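Status: v1.2, frozen 27 December 2018. Bug fixes only until the February release.

# hesbridge-kitchen-trash

Hand-guided demonstrations of one household task: picking up loose trash in a kitchen and putting it in the bin. Each demonstration is performed by a person holding a pair of grippers, one per hand. No robot arm is present during recording. The data is meant for training policies that are later run on a two-arm robot with the same fingers.

## Contents

| Item | Value |
|---|---|
| Episodes | 277 |
| Held-out episodes (included in the total) | 70 |
| Kitchens | 12 |
| Grippers per episode | 2 |
| Views | one per gripper, wide angle |
| Audio | none |

Files are laid out by kitchen, then by episode:

```
data/
 kitchen_01/
 ep_0001/
 left.mp4
 right.mp4
 pose_left.csv
 pose_right.csv
 width.csv
 events.json
splits/
 train.txt
 heldout.txt
```

`pose_*.csv` gives position in meters and orientation as a quaternion (w, x, y, z). The origin is the left gripper at the first row of the episode. `width.csv` holds finger opening in millimeters for both sides. All timestamps are in seconds from episode start and share one clock.

## Task definition

An episode starts with the items out and the bin on the floor or on a surface the operator can reach. Items are light packaging: bottles, cartons, tubes, wrappers, foam netting from fruit. The operator may steady the bin with one gripper and load it with the other, or move the bin closer first. Both are valid and both are labeled.

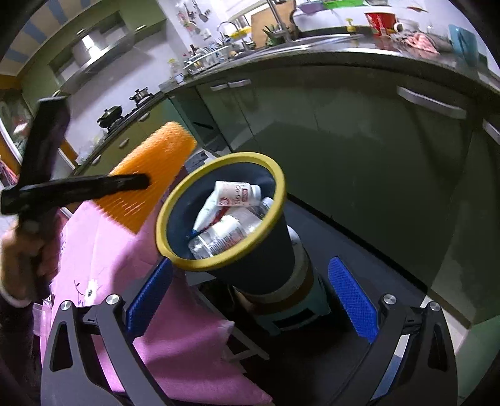
Bin contact gets its own event type because it changes what the policy has to learn. When the left or right gripper closes on the bin wall, `events.json` records `bin_hold_start`, and `bin_hold_end` when it lets go. Models trained on v1.0, which lacked these events, tended to treat a held bin as a picked item and tried to carry it to itself.

Other events:

- `grasp`: fingers closed on an item
- `release`: fingers opened over the bin
- `miss`: release outside the bin, item left on the floor
- `regrasp`: second attempt on the same item
- `handover`: item passed between grippers

Events were marked by hand from video and then snapped to the nearest change in finger opening.

## Collection notes

Operators worked from a one-page sheet:

1. Start with both grippers open and pointing at the work area.
2. Move at the speed you would use with a full glass in your hand.
3. Take one item at a time.
4. Keep the fingertips in view of at least one camera.
5. If an item drops, pick it up again. Do not restart.

Soft items need more care than rigid ones. Foam netting compresses under the pads, so the final width reading is small and can look like an empty grasp. Check the `grasp` event before filtering on width. The threshold used by the loader is in `config/width.yaml` and should be raised only for rigid items.

Clutter was left as found. Counters, stoves and drying racks were not cleared before recording, and tools for other chores may appear in a view. They are not annotated.

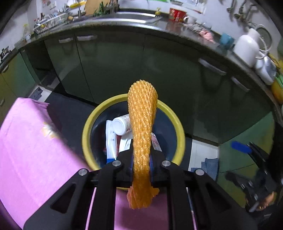

**Can the poses be sent straight to an arm?**

They have to be retargeted first. A person's wrist reaches orientations that a fixed-base arm can't, and low grasps beside a cabinet are the most common failure. Run `grorby retarget` with your own arm description file. It writes a reachability flag for each row and leaves the source files unchanged.

## Loading

```
pip install grorby
grorby fetch hesbridge-kitchen-trash --split train
grorby retarget --arm titolia_dual.yaml --out retargeted/
```

The Titolia file is the one we use in the Nisbet lab. Its base height is set for floor-level work; change `base_z` if your arms are mounted on a table.

## Splits

The held-out list is made by kitchen. No kitchen appears in both lists. Please don't reshuffle by episode: neighboring episodes share a layout, and scores go up for the wrong reason.

## Known problems

- Pose tracking drifts when a gripper is deep inside the bin and the view is mostly dark. Affected rows have `conf` below the cutoff in `config/pose.yaml`.
- Glossy cabinet doors and reflective counter edges cause short jumps in position. The loader smooths them by default; pass `--raw` to turn this off.
- Large cloths near the operator can hide the lower part of a view.
- `handover` is rare. Do not train on it alone.
- In kitchen_04 the left and right width columns were swapped in v1.1. Fixed in v1.2.

## Not suitable for

Force control (no force is recorded), sorting trash by material (items have no material labels), or any work that tries to identify operators or homes.

## Changes

- v1.2: width column fix, `bin_hold` times rechecked, two broken videos re-encoded
- v1.1: added `bin_hold_start` and `bin_hold_end`
- v1.0: first internal release

Report bad rows with the episode number and the timestamp in seconds.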